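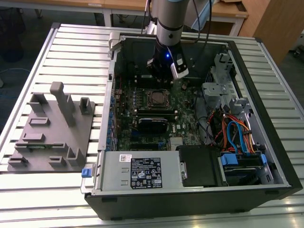

Side panel off, tower lying flat: the CPU socket, graphics card, power supply and drives can all be reached from above.

Cleaning out an old desktop tower

Shut the computer down, switch it off at the wall and unplug everything. Hold the power button for 3 seconds. Lay the tower on its side and take off the panel.

Touch bare metal on the case before you reach in. Blow dust out of the heatsink fins in short bursts – keep the can upright. Use a soft brush around the socket and leave the retention lever alone. Clean the power supply from outside only. Never open it.

Check that the drive cables are seated, then refit the panel. Mine took 23 minutes.

Filed under: PC Upkeep, Desktops

Comments

Idris Prosser: Does the graphics card need to come out?

Huiling Qian: I only pull mine if the slot is dusty. One screw and the catch at the end of the slot.

Jaqueline Medrano: Did two of these Thursday, both running quieter.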